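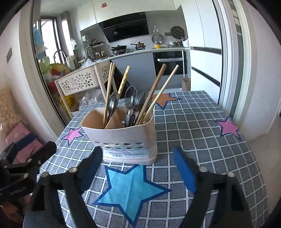 Diapo 1. La pince devant le pot à couverts, côté cuisine.

Bon, je commence par là parce que tout le monde me demande « mais pourquoi une louche ? ». La louche, on y revient, patience ! D'abord le contexte, vite fait : projet Lirkcombe, on enregistre des gestes à la pince tenue en main, puis on les rejoue sur le bras Yeon. Ranger des couverts, prendre une baguette, la reposer. Facile sur le papier.

(Demander qui a déjà perdu des données. Attendre les mains.)

La panne, donc. Lundi 22 juillet 2024, je lance le rejeu, et le bras serre dans le vide, deux centimètres trop tôt. Je relance, pareil. Moi, évidemment, j'accuse la politique, je passe la soirée dans les courbes d'apprentissage... pour rien. Le coupable, c'était l'ouverture des doigts : une vis avait pris du jeu à l'articulation, et la largeur enregistrée dérivait un peu plus à chaque prise. Sur 2000 démonstrations, 900 à jeter. Neuf cents ! (Pause. Laisser souffrir la salle avec moi.)

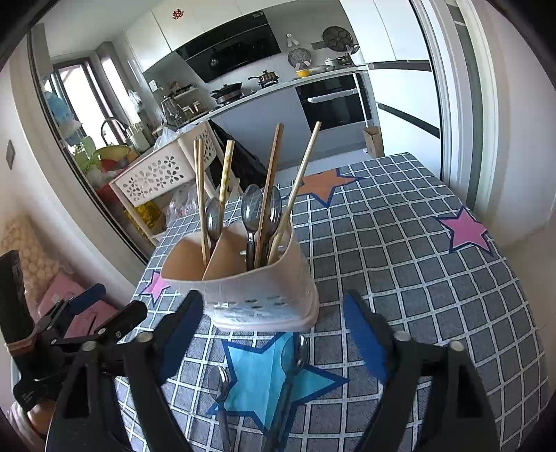 Et le pire, c'est que sur les vidéos rien ne saute aux yeux. Une cuillère, une baguette, les doigts noirs qui s'approchent, on valide. Il faut superposer la largeur lue par le codeur et l'écart réel entre les patins pour voir le décalage.

Côté sécurité, je ne vais pas faire le malin : le bras a forcé sur la louche, le manche a glissé et il est parti vers la personne qui surveillait. Pas de blessé, mais j'avais laissé la limite d'effort à 100 %, réglage d'usine du contrôleur Dosiver. C'est ma faute, je le dis comme ça, sans tourner autour.

Ce qu'on a changé : étalonnage à vide avant chaque série, frein-filet sur les vis, limite d'effort baissée, et on s'arrête dès que les 2 mesures divergent. Depuis novembre, l'équipe de Didside fait pareil.

(S'il reste du temps, montrer la courbe de dérive. Sinon, questions.)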